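So I finally started on the winter stuff, in August, which I know is early, but the trip to Namden is coming up and I want two bags packed before then! Everything lands on the bed first – that's my system, if you can call it one. Sweaters get rolled, socks get shoved into shoes, and anything puffy waits till the end. 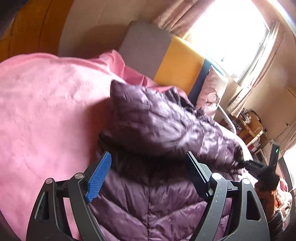
The purple down jacket is coming with me no matter what. I fold the hood in, lay the sleeves across the back and roll it up from the bottom, leaning on it as I go. Scarves next, and then I'm making tea.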